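Home / Fabric Care / Proofers and Cleaners

Tovley Spray-On Fabric Proofer

Water repellent for coats, bags, hats and canvas
Sizes: 200 ml spray bottle, 675 ml spray bottle, 2,000 ml refill jug
Made in Naltport

Tovley Spray-On Fabric Proofer is a water-based treatment for woven fabrics that have stopped shedding rain. It works on nylon, polyester, cotton, canvas and most blends. You spray it on the outside of a clean item, wipe off what doesn't soak in, and let it dry. It needs no heat, although a short spell in a warm dryer helps on synthetics if the care label allows it.

The proofer goes on milky and dries clear. It has a faint smell when wet, a bit like white glue, that goes away as the item dries. There is no added perfume and no propellant. The bottle is a plain trigger bottle and can be refilled from the jug.

When to use it

Most rain jackets and bags leave the factory with a repellent finish on the outer fabric. Wear, dirt and washing take it off over time, and it goes first on the shoulders, the cuffs and anywhere a strap rubs. Sprinkle some tap water on the fabric. If it stands up in beads, leave it alone. If it spreads out and the fabric turns dark, wash the item first and test again, because dirt alone can cause this. If it still turns dark after a wash, it is ready to be treated.

The proofer will not fix a leak. If water is coming through a seam, a zipper or a worn coating on the inside, you need our Seam Sealer or a repair. A new finish on the outside will slow the water down but it will find the same hole. 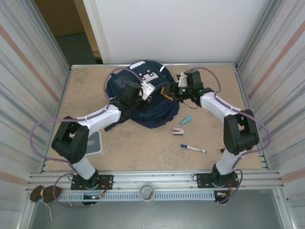 Navy blue fabric on a light tan tabletop.

How to apply

Wash the item first with the Saengthong Plain Wash or any soap that has no softener in it. Fabric softener leaves a film that the proofer can't stick to, and this is the most common cause of patchy results. Rinse twice. The item can be damp when you treat it but should not be dripping.

Close the zippers and flaps. Lay the item on a surface that can be wiped down, or hang it outside out of the wind. Shake the bottle. Hold the nozzle a hand's length away and spray evenly, overlapping each pass a little. Go over shoulders, seams and the tops of pockets a second time.

Wait two minutes, then wipe with a damp cloth. Do not skip the wipe on dark colors. Anything left sitting on the surface dries as a pale mark, and on navy, black and dark green it will show. If you do get marks, a cloth wrung out in warm water will take them off the same day. After that you may have to wash the item and start over.

Leave it to dry fully, overnight if the room is cool. The finish will feel slightly tacky until it is dry. Don't fold it or pack it away before then.

Treating bags

Bags take more proofer than you might expect, mainly because the fabric is thicker and there is a lot of stitching. Empty every pocket, including the small one inside the lid that everybody forgets. Stuff the main compartment with a towel or crumpled paper so the panels are held out flat. Loosen the straps all the way and spray the part that is normally hidden in the buckle.

Keep the spray off mesh back panels and foam padding. These parts are made to let air through and they stay damp for a long time if they get soaked. A folded cloth held over the mesh is enough. Clear windows and reflective tape should be wiped right away.
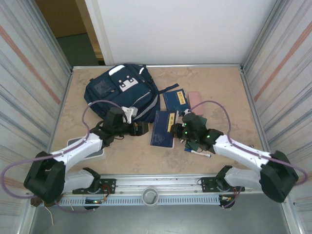

Most bags also have a coating on the inside of the fabric, and it is worth a look while the bag is empty. If it is flaking or feels sticky, the bag has reached the point where an outside treatment will only do so much. You can still proof it for light rain and put your things in a liner.

Leather trim should be masked with painter's tape or treated on its own with a leather product. The proofer does no lasting harm to leather but it can darken it, and the change may not be even.

Which size to buy

The 200 ml bottle is enough for one adult jacket with a hood, or for a few hats and a pair of gaiters. The 675 ml bottle suits a household with several coats and a bag or two, and it is the one we sell most of. The 2,000 ml jug has a screw cap and no trigger, so you will need to have a bottle already. Schools and outdoor clubs usually order the jug along with one 675 ml bottle to pour into.

Heavy cotton canvas is the exception. It drinks up the first coat, and an old canvas coat may use twice what a nylon one does.

How long it lasts

On a jacket worn most days in wet weather, expect a season. On a bag that is carried to work and back, the top and the sides hold up well, but the area under the shoulder straps will need touching up sooner. Touching up is fine — you don't have to treat the whole item again as long as the fabric is clean.

Each wash takes a little of the finish off. Wash when the item needs it and don't put it off to save the proofer, as dirt does more damage than soap.

Details

Base: water
Color: milky white when wet, clear when dry
Suitable for: nylon, polyester, cotton, canvas, poly-cotton blends
Not suitable for: suede, silk, down-filled items with untreated shells, waxed cotton
Safe on: metal and plastic zippers, buckles, snaps, webbing
Storage: upright, above freezing, away from direct sun
Shelf life: two years unopened, one year once opened

If the bottle has frozen it will separate into lumps and won't mix again. Please throw it out. We stop shipping to colder areas in the coldest part of winter for the same reason, so order by October if you like to have some on hand.

Safety

Use with a window open or outdoors. Avoid breathing the mist. Wash your hands afterward and rinse your eyes with plenty of water if any gets in them. Keep away from children and pets until the item is dry. Cover hardwood floors, since the overspray is slippery and hard to see.

Customer questions

Can I use it on a tent?
Yes, on the rainfly, although the Skondwood Tent and Tarp Proofer is made for larger areas and costs less for the amount you'd need.

Will it make my jacket less breathable?
No. A jacket with a soaked outer layer breathes poorly, and most people find it feels better after treatment.

Can it go in the washing machine?
No, this one is spray only. The wash-in version is listed separately.

My bottle has stopped spraying. What now?
Unscrew the trigger and run warm water through it for a minute. Dried proofer in the nozzle is nearly always the problem. If it is still blocked, replacement triggers are sold under Spare Parts.

Shipping and returns

Orders placed before 10 a.m. leave Naltport the same day. Unopened bottles can be sent back within a month for a full refund. If a bottle leaks on the way to you, send a photo of the package and we will replace it.

For questions about a certain fabric, write to Paweena Phetsri in product support. For club and school orders, ask for Dinesh Tiwari. Please include the care label wording if you have it.

Often bought with: Saengthong Plain Wash, Tovley Seam Sealer, Spare Trigger for 675 ml Bottle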